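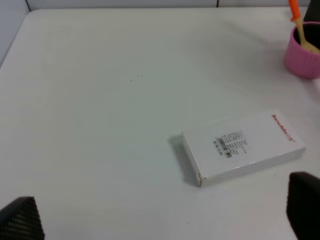
Cell 6, wrist view, before the reset.

The technician held the arm at its park position and read the log again. Fault 303, left finger, 5 times since the March service. Bevent had supplied new pads and Trideo had blamed the pads.

She set the torque driver to Nyarko's figure and backed off both screws. A grey crumb of old adhesive sat under the left mount – small enough to miss. She scraped it out, refitted the finger and ran the zero routine.

The offset read nil. She entered it in the Plernis log, set the speed to 300 and told the arm to pick up the white box.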